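# 居間から戸口まで、手本を集める

4月24日の作業メモを元に書き直したもの。

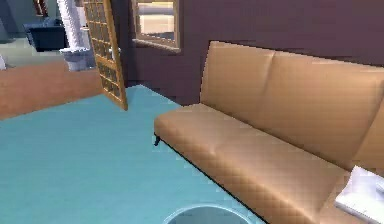
シミュレータ内の居間。ソファの側から、開いたドアのほうを見ている。

移動の手本集めを続けている。シミュレータはSotside、家のデータはFletenという間取り集、学習させる側はPova。Povaは一人称の映像と短い指示文を受け取って、次にどう動くかを返す。そこに食わせる手本を、自分でコントローラを握って作っている。

今回の目標は1,000本。終わったのは居間から隣へ抜ける経路が中心で、採用できたのは163本だった。録った数はもっと多い。捨てた分については後で書く。

## 一本の手本の作り方

開始位置と目標はスクリプトが決める。画面の隅に指示文が出るので、それを読んでから動かし始める。「ドアを抜けて隣の部屋へ」「ソファの前で止まる」といった程度の短い文だ。目標に着いたと思ったらボタンを押して終了。記録はNaidooという小さなツールに任せていて、映像、操作量、指示文がひとまとめのフォルダになる。

操作は前進、後退、左右の旋回だけにした。横移動も最初は入れていたが、実機側の台車が横に動けないので外した。外す前に録ったものは使えない。

難しいのは動かすことより、毎回同じ調子で動かすことだと思う。朝のうちは慎重に旋回していても、夕方になると角を攻めるようになる。後で軌跡を重ねると、録った時間帯がだいたい分かる。Povaにとってはどちらも手本なので、同じ場所で二通りの答えを教えることになる。多少のばらつきはあったほうがいいが、疲れから来るばらつきは要らない。

それで、200本を一区切りにするつもりだった予定を変えて、区切りをもっと短くした。飽きる前に席を立つ。効率は落ちたが、捨てる割合は減った。

## この居間の面倒なところ

家ごとに癖がある。上の居間は、床が青緑で、ドアの先に赤茶色の床がある。部屋の境目が色で分かるので、人間には易しい。Povaにも易しすぎるのではないかと気になっている。「床の色が変わったら隣の部屋」と覚えられると、床が全部同じ色の家に行ったときに何もできない。

対策として、同じ経路を床の色を差し替えて再生する処理を書いた。操作の記録さえあれば映像は作り直せる。シミュレータで集めるいちばんの利点はこれだと思っている。ただし差し替えた映像だけで数を稼いでも、軌跡の種類は増えない。163本という数字には差し替え分を入れていない。

もうひとつはドアで、細い桟の入ったガラスのドアが斜めに開いている。ガラスの部分は暗い灰茶色に描画されて、向こうが見通せる感じではない。私は最初、ここを戸口の続きと見てそのまま進み、扉にぶつかった。ぶつかった回はもちろん不採用だが、消さずに別のフォルダに移してある。失敗例として使う日が来るかもしれない。

ソファも困る。低い位置から近づくと画面の半分近くが茶色の面になり、自分がどちらを向いているのか分からなくなる。人間の操作者は直前の数秒を覚えているから、なんとなく抜け出せる。Povaに渡している履歴は短いので、同じ画面から同じ判断を出せというのは無理がある。履歴を伸ばすか、ソファに寄りすぎる手本を減らすか。今のところ後者で様子を見ている。

手前には丸い縁のガラスっぽいものもある。視点によっては上の弧しか入らず、画面の下に隠れてしまう。見えていないものを避ける手本は、映像だけ見ると理由のない遠回りに見える。録る前に一度首を下に振って、それから動き出すようにした。最初の振り向きも記録に残すことにしている。

## 指示文の揺れ

指示文は最初、テンプレートで作っていた。名詞を入れ替えるだけなので、どれも同じ顔をしている。そこでCosmin Costacheに頼んで、いくつかの経路を見てもらい、自分の言葉で指示を書いてもらった。彼とは以前の仕事からの付き合いで、ナビゲーションの経験はない。それがかえってよかった。

返ってきた文は、私の想定とかなり違った。私は「ドアを抜ける」と書くところを、彼は「窓の左の出口へ」と書く。目印の選び方が違う。ソファの上の白いものについては、私は枕と書き、彼は布と書いた。見直しても、この画質ではどちらとも言い切れない。

ラベルを揃えるべきか少し迷って、揃えないことにした。家の中で人に頼みごとをするときも、呼び方は揃わない。その代わり、同じ経路に2種類の文が付いている場合は、学習と評価に分かれて入らないように経路単位で分けた。これを忘れると評価の数字だけがよくなる。以前に一度やっていて、しばらく気づかなかった。

## 捨てたもの

不採用の理由を多い順に並べる。

- 終了ボタンの押し遅れ。着いてからその場でもぞもぞ動いている
- 指示文と違う場所で終えた
- 家具やドアへの接触
- 記録の先頭の欠け
- 途中で考え込んで止まっている

押し遅れは、末尾を切れば救えるものもある。最初は手で切っていたが、どこまで切るかの基準が日によって変わるのでやめた。今は、操作量がゼロに近い区間が末尾にあれば自動で落とし、それで収まらないものは捨てる。

記録の先頭の欠けはNaidooの設定の問題だった。書き込み先を外付けのディスクにしていたら、録画開始が操作開始に間に合っていなかった。内蔵に戻したら起きなくなった。原因が分かるまでに録った分は、先頭が欠けたまま混ざっている。映像と操作の時刻を突き合わせるチェックを入れて、ずれているものを弾いた。このチェックは最初から入れておくべきだった。

考え込んで止まっている回は判断が分かれる。人間が迷うのは情報が足りないときなので、そこで止まるのは正しいとも言える。ただ、私が迷った理由は指示文の読み直しだったりする。画面には現れない理由なので、Povaには学びようがない。止まった時点で周りを見回していれば採用、ただ止まっているだけなら不採用、とした。

## 途中で一度学習させてみた

本数が揃う前に、手元の分だけで軽く回してみた。成績を見るためというより、データの読み込みで転ばないかを確かめるためだ。案の定、旋回の符号が逆になっていた。記録側は左が正、学習側は右が正。どちらのドキュメントにも書いてあった。

直してから回すと、戸口に向かうところまではそれらしく動く。戸口の手前で速度を落とすところも真似ている。私が減速していたのは操作に自信がないからで、教えたかったことではないのだが、害はなさそうなのでそのままにした。

抜けた後が弱い。隣の部屋に入った途端に手本が終わるので、その先の画面をほとんど見ていないのだと思う。終了位置をもう少し奥に取った経路を足す。スクリプトの目標点の決め方も変えて、部屋の境界から離れた場所を選ぶようにする。

逆向きも要る。赤茶色の床の側から居間に入ってくる手本がまだ少ない。同じ戸口でも、入る向きが変われば見える家具が全部変わる。逆再生で作れないかと一瞬考えたが、それだと後ろ向きに走る映像になるだけだった。

## 残り

- 逆向きの経路を録る
- 床の色の差し替えを、壁にも広げる
- 居間以外から始まる経路を増やす
- Cosminにもう一度、別の家の分の指示文を頼む
- ぶつかった回のフォルダに、接触した相手の名前を付ける

6月までに目標の本数に届けばいいと思っている。コントローラの左スティックが少し上に流れるようになってきたので、先にそれを交換する。流れた分がどれだけ記録に入っているかは、まだ調べていない。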